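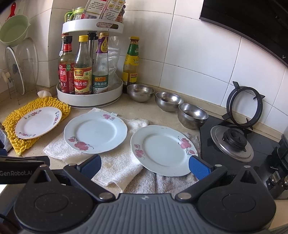

Drying plates on a towel next to the stove: stains, and is flat drying the problem?

Kitchen & Dining > Dishes and cleanup
Asked on Sunday, viewed 835 times

Thịnh Từ
My kitchen has a short counter with no room for a permanent dish rack. After washing, plates go on a folded white towel or on a yellow chenille microfiber mat (the noodle kind), on the stretch of counter between the sink and the gas cooktop. The condiments live on a two-tier rotating rack right behind the plates, and the steel bowls sit along the back.

Two problems. First, the towel is developing faint brownish marks that a normal wash at a low temperature does not remove. Second, the plates, which are white with pink blossoms painted along the rim, come off the towel with a damp ring on the underside, even when left overnight. The chenille mat is slightly better but takes a long time to dry out itself.

I would like to know what the brown marks are likely to be, whether towel or mat is the better surface, and whether the painted decoration is at risk from any of this. I don't want a rack that stays on the counter. Water here is moderately hard. The soy sauce and vinegar get used daily and I do wipe the bottles, though not every time.

3 replies

Olleo
Taking these in order.

Brown marks. With soy sauce and oyster sauce stored within reach of the towel, the most probable source is sauce. A drip runs down the outside of the bottle, collects under the base, and transfers to whatever touches it, either directly or by way of your hand. Tea residue on cups does the same thing. The other candidate is cooking oil from the stove side, which is nearly colorless when it lands and turns yellow-brown after it has been through a few warm cycles. A quick test: put one drop of dish soap on a mark, rub, wait 20 minutes, rinse. If it lightens clearly, there is oil in it. If it does not, treat it as a sauce or tea stain and soak in warm water with an oxygen-based laundry whitener for as long as the package allows. Do not use the whitener and chlorine bleach together. Check the care label on the towel before raising the wash temperature. The chenille mat should be washed separately and without fabric softener, which coats the fibers and reduces absorption.

Damp ring. A plate has a foot ring underneath. Face up on cloth, the ring seals against the fabric and the space inside it has no air movement. Water trapped there has nowhere to go, and the cloth directly below is already wet. This is geometry, and a more absorbent cloth only delays it. Options:

Stand the plates on edge for the first part of the drying. A folding rack that stores in a drawer is enough. I use one from Wondska with 12 slots, folded flat after breakfast and dinner.

If a rack is out of the question, lean the plates against something stable, foot ring facing outward, with the lower edge on the towel. Do not lean them against the rotating rack. It turns.

If they must lie flat, wipe the underside with a dry cloth first and turn each plate over once.

Towel or mat. The mat holds more water and the long pile lifts the plate slightly, so some air gets under it. The drawback is that the pile stays wet at the base. Hang it after each use, pile side out. A folded towel dries faster once unfolded. I would keep both and alternate, with the wet one always hanging.

Decoration. Look at the rim from a low angle under a lamp. If the flowers have the same gloss as the white areas and you cannot feel an edge with a fingernail, the color is probably under the glaze and will outlast the plate. If you can feel the petals, it is on top of the glaze, and you should avoid scouring pads, strong dishwasher detergent, and long contact with vinegar. Water and cloth do no harm in either case.

Riihimäki
Just dry them with a second towel and put them away. Takes 2 minutes. I have never owned a rack.

Windix
Agree with Olleo on the foot ring. Two additions.

Move the drying spot as far from the burner as the counter allows. Spatter from a wok travels farther than most people assume, and cloth next to a gas flame is a fire risk as well. At minimum, clear the towel away before lighting the stove.

Put the bottles on something washable. I cut a silicone baking sheet to the diameter of the lower tier and rinse it when I do the dishes. The tall bottles drip the most in my experience – the pour spout holds a bit back and releases it after the cap is on. Wiping the neck before capping deals with most of it.

I disagree slightly on the mat. Mine started to smell in September, when the humidity was high, and hanging it did not help much. I went back to plain cotton towels and wash them hot.

Thịnh Từ
The soap test lightened one mark and did nothing to the other two I tried, so it seems I have both kinds. Those two are soaking now. I can feel a slight edge on the petals, so the scouring pad is retired. Will measure the drawer for a folding rack.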